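Informe de avance – Programa de movilidad activa en Flestberg
Segundo periodo de ejecución
Entidad ejecutora: Asociación Barkus
Destinatario: Fundación Heydari, área de proyectos locales

1. Situación general

El programa sigue el calendario acordado en la solicitud, con dos desviaciones que se explican en los apartados 3 y 5. En este periodo se han abierto las rutas guiadas a pie al trabajo, se ha ampliado el servicio de acompañamiento en bicicleta y ha empezado el aparcamiento vigilado junto a la estación. Queda pendiente la señalización de la ruta del río, que depende de un permiso municipal.

Desde el inicio del periodo se han registrado 908 participaciones. Se cuenta una participación cada vez que una persona se apunta a una salida y la completa, de modo que quien acude todas las semanas aparece varias veces. En el informe anterior se usó el mismo criterio. Para el informe final daremos también el número de personas distintas, como pidió la fundación en la reunión de seguimiento.

2. Rutas a pie

Hay 14 rutas en funcionamiento. Todas salen de un punto con parada de autobús y terminan en una zona de oficinas, en el polígono norte o en un centro educativo. La duración se ha fijado pensando en un paso tranquilo. En las primeras semanas algunos grupos iban demasiado deprisa y se perdía gente en los semáforos de la avenida de circunvalación, así que ahora va una persona de la asociación delante y otra detrás.

Las rutas que mejor funcionan son las del barrio del Molino y la que une la estación con el hospital. La segunda tiene un público bastante estable, formado sobre todo por personal del turno de mañana. La ruta del polígono norte va peor. La acera se interrumpe a la altura del almacén de áridos y el grupo tiene que cruzar dos veces en poca distancia. Hemos enviado al ayuntamiento un croquis del tramo con una propuesta de paso provisional. Nos han confirmado la recepción, sin fecha de respuesta.

La ruta escolar de la zona alta cambió de hora a petición de las familias. Salía a las 8:10 y ahora sale a las 7:55. La asistencia subió desde el cambio, aunque coincidió con el final de las lluvias y no podemos atribuirlo solo al horario.

3. Acompañamiento en bicicleta

El servicio consiste en hacer con la persona interesada el trayecto de casa al trabajo, en hora punta, tantas veces como necesite hasta que se sienta segura. La previsión era ofrecerlo a 10 empresas y centros públicos. A cierre del periodo lo han solicitado todos menos uno, que ha pedido aplazarlo hasta que terminen las obras de su acceso.

La primera desviación está en el número de acompañamientos por persona. En la solicitud calculamos una media de un trayecto, y la mayoría pide al menos dos: uno de ida, por la mañana, y otro de vuelta, con menos luz y más tráfico de furgonetas. Esto ha consumido más horas de monitor de las previstas. Para compensarlo hemos agrupado a las personas que viven cerca y tienen horario parecido, cosa que en el hospital ha sido fácil y en los centros pequeños no tanto.

Los problemas que más se repiten en las fichas de trayecto son la rotonda de la carretera vieja, el firme del puente y los coches detenidos en el carril bici frente al mercado. Las fichas se han ordenado por tramo y se entregarán al ayuntamiento junto con el informe final.

También se organizaron talleres breves de puesta a punto (frenos, presión, luces). No estaban en el plan. Salieron de las propias fichas, al ver que bastantes bicicletas llegaban sin luz trasera. El material se pagó con el remanente de la partida de impresión.

4. Aparcamiento vigilado

El aparcamiento junto a la estación abre de 6:30 a 21:00 en días laborables. La reserva de plaza se hace con Fludis, la herramienta que ya utilizábamos para inscribir a la gente en las salidas. Al principio el sistema no liberaba las plazas de quien cancelaba y aparecía completo con huecos libres. El fallo quedó corregido y desde entonces no hemos recibido más quejas por ese motivo.

Sí las hay por el cierre. Quienes vuelven en el último tren llegan con el aparcamiento cerrado y tienen que esperar al día siguiente para recoger la bicicleta. Ampliar el horario exige otro turno. Hemos pedido presupuesto para una puerta con código, que resultaría más barata a medio plazo, y lo remitiremos en cuanto llegue.

5. Señalización de la ruta del río

Es la segunda desviación. Los postes y las placas están fabricados y guardados en nuestro local. La colocación requiere autorización porque parte del camino está en zona inundable, y el expediente sigue abierto. Si el permiso llega antes de noviembre, la instalación se hará dentro del plazo de la ayuda. Si llega más tarde, solicitaremos una prórroga limitada a esta actividad – el resto del programa se cerraría en la fecha prevista.

Mientras tanto, el recorrido se ofrece solo en salidas guiadas. El texto de las placas se ha revisado para incluir los tiempos a pie además de las distancias.

6. Difusión

Se repartieron planos de bolsillo en las empresas adheridas, en la biblioteca y en las taquillas de la estación. La primera tirada se agotó. En la segunda se corrigió la ubicación de la fuente de la plaza, que estaba mal dibujada, y se añadió la parada nueva de la línea circular.

La página del programa se actualiza cada semana con las salidas y los cambios de horario. El boletín por correo se envía una vez al mes. Hemos dejado de imprimir carteles grandes: costaban bastante y casi todas las inscripciones llegan por el boletín o a través de las propias empresas.

7. Presupuesto

El gasto está dentro de lo aprobado. La partida de monitores va por encima de lo previsto por lo indicado en el apartado 3, y la de señalización por debajo, al no haberse pagado la instalación. No pedimos ningún trasvase entre partidas en este momento. Si el permiso del río se retrasa, plantearemos destinar una parte de ese importe a horas de acompañamiento, siempre con autorización previa de la fundación. Las facturas y los partes de horas se adjuntan en carpeta aparte.

8. Próximo periodo

Están previstas la revisión de la ruta del polígono norte, con o sin respuesta del ayuntamiento, y una encuesta corta a las personas que hicieron el acompañamiento, para saber si siguen yendo en bicicleta. Se mantendrán las salidas de todas las rutas excepto en los días festivos. En el aparcamiento se probará una zona para bicicletas de carga, que ahora ocupan dos plazas.

Pedimos a la fundación que nos confirme si el informe final debe seguir el formulario del año pasado o el nuevo, para preparar las tablas con tiempo.

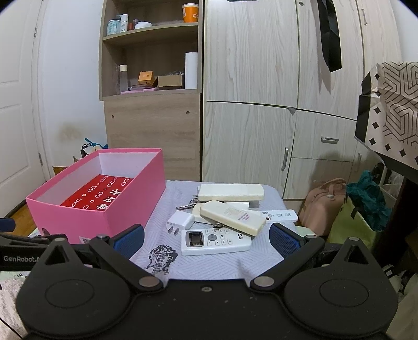

Tela clara en zigzag, con dibujo de calavera y guitarra.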